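Cidero hand-held gripper set

The Cidero is a pair of hand-held grippers used to record how a person does everyday chores, so that robot arms can later learn the same motions. The set was put together at the Sarnitz workshop under Hwa-young Ham, and it is best known among its users for being easy to take apart, fix and put back into service on a kitchen table. This article covers how one set is prepared, looked after and repaired. The robot cell that uses the recordings is treated under Belkadi cell.

Overview

A full set consists of 2 grippers, a backpack that carries the recording computer and the batteries, and the cables between them. Each gripper has a white cube marker printed with black-and-white square patterns. A camera worn by the operator reads these patterns and works out where each hand is and which way it is turned. Because the cube has a pattern on several faces, the hand can roll quite far before tracking is lost — a lovely bit of simple design, and one that costs very little to replace when it gets scratched.

The two grippers do not have to match. The Sarnitz workshop keeps a small stock of jaws and fingers, and operators pick the pair that suits the job. Wide, rounded jaws are good for cups, bottles and door handles. Long, thin fingers are better for getting under things that lie flat, such as plates, trays and books. Many operators like to mix the two, one in each hand, and some of the most interesting recordings have come from just such odd couples.

Setup

Preparing a set takes about as long as making a pot of coffee. The backpack goes on first and the straps are pulled snug, as a pack that swings from side to side will tug on the cables. The grippers are then plugged in one at a time, left before right, so that the recorder (a program called Cimance) gives them the correct names. Plugging them in the other way around is the most common mistake of all. It does no harm to the hardware, but every file from that session has to be renamed by hand.

Next comes the squeeze check. The operator opens and closes each gripper 10 times, all the way, while Cimance draws a line for the jaw opening. The line should reach the same height on every squeeze. A line that creeps downward points to a loose trigger spring; one that jumps points to the cable.

The last step is the marker check, in which the operator holds both grippers at arm's length and turns them slowly. If a cube drops out of view for more than a moment, it is wiped with a dry cloth and tried again. Strong light from a window can wash out the patterns, and drawing a curtain is often all the repair that is needed.

Work in the home

Table chores are a favorite test for a freshly serviced set. They call for slow, level movements, they use both hands, and they show up a sticky finger at once. Serving cake is especially popular at Sarnitz, and it is a real joy to watch a good operator do it.
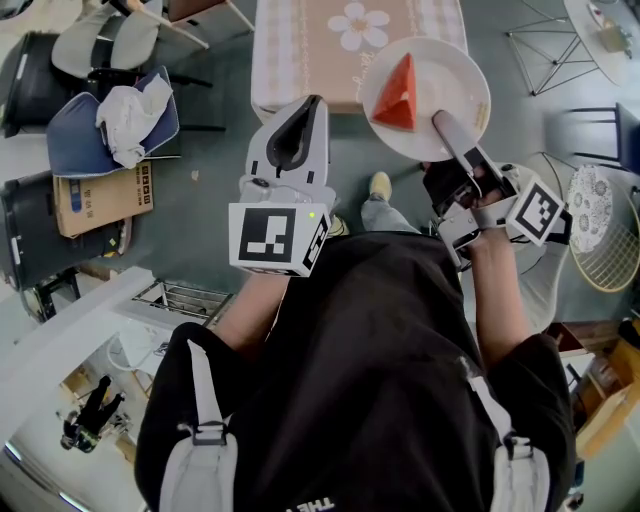 A long-fingered gripper under a plate of cake, with a round-jawed gripper in the left hand.

Plates bring out a fault that is easy to miss on the bench. If the finger has even a little side play, the plate will tip toward the heavier side. Operators are taught to lift a plate with the food off-center on purpose, since a finger that stays level under an uneven load can be trusted with nearly anything on the table.

Care

Food is the main enemy of the Cidero. Sugar and grease find their way into the slot of the jaw, where they harden and slow the slide. After any session with food, the jaw is unclipped and washed in warm water with dish soap, then left to dry overnight. The handle and the marker cube are never put in water. The finger is wiped from base to tip and checked for nicks along its edge.

Cables are looked at after each session, with most attention given to the first bend below the handle. The workshop keeps a log for each set, and the sleeve at that bend is replaced after 144 hours of recording whether or not it shows wear. Before this rule was brought in, cable faults were behind most of the lost sessions. The log now makes wonderfully dull reading!

Repair

Most repairs need only a small screwdriver and a pair of tweezers. The trigger spring can be changed without opening the body: the pin is pushed out from the left, the old spring lifted away and the new one set in with its short leg facing forward. A finger is held by two screws and swaps out just as easily, but the squeeze check must be repeated afterward.

Replacing a marker cube takes more patience. Each cube must sit square on its base, and its patterns must be entered in Cimance before the gripper is used again. A cube glued on at a slight angle will still be tracked, yet every position it reports will be a little off, and the error grows with distance from the hand. The alignment jig now used for this job was added to the repair kit on October 28, 2020. Older kits can be brought up to date with the jig alone — the screws and glue are unchanged.

See also

Belkadi cell
Cimance recorder
Marker tracking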